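# Why are eggs shaped like eggs?

Many children think all eggs look the same. In nature they are very different, and their shape helps the bird. 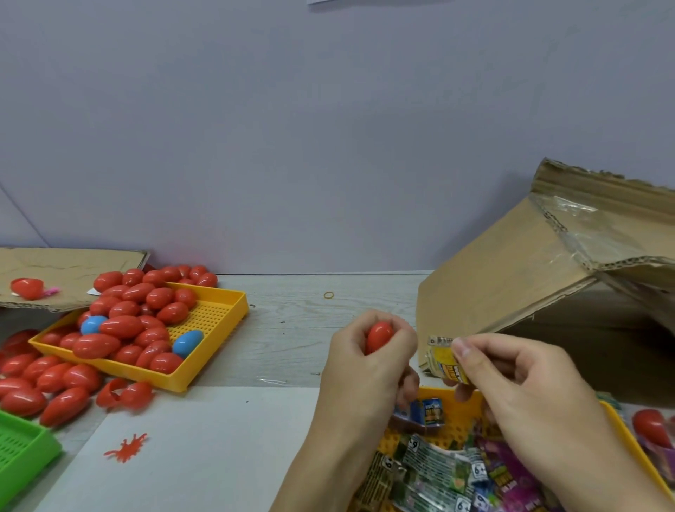
## A strong wall

The shell of a hen's egg is very thin, but it is curved everywhere. When the mother sits on it, her weight spreads over the whole curve. An arch in an old bridge works in the same way.

## Round or pointed?

Owls lay eggs that are almost round like a ball. The guillemot, a sea bird, lays on bare rock, and its egg has one pointed end. On a slope this egg stays in its place better than a ball would.

## Air for the chick

The shell has more than 1,000 tiny holes, too small for your eyes. Air goes in through them, so the chick can breathe before it comes out.

Written by Custódio Gouveia, Harnen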